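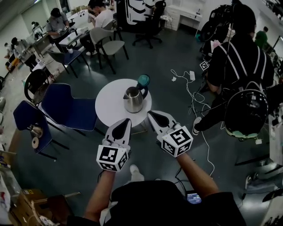 How an electric kettle boils water

May 2020
By the Studham Science Pages

An electric kettle changes electrical energy into heat. Many kettles have a body made of stainless steel, a metal that does not rust easily. Steel lets heat pass through it, so the outside becomes hot too. The handle is made of a material that heat moves through slowly. This kind of material is called an insulator.

At the bottom is the heating element. Electricity flows through it and it gets hot. A kettle rated at 3000 watts heats water faster than a less powerful one holding the same amount.

Water next to the element warms first. Warm water is lighter than cold water, so it rises, and cooler water sinks to take its place. This movement is called convection.

At sea level, water boils at 100 degrees Celsius. Bubbles of steam form and rise to the surface. In many kettles, some steam reaches a small metal strip near the switch. The strip bends — and the power goes off.

Steam can burn skin. Only use a kettle with an adult, and keep it away from the edge of the table.

Comments (2)

Otico: Does it work the same up a mountain?

Vivport: It boils at a lower temperature up there. My book says 92 degrees for one town.

Related
Why does metal feel cold?
How a vacuum flask works
What is limescale?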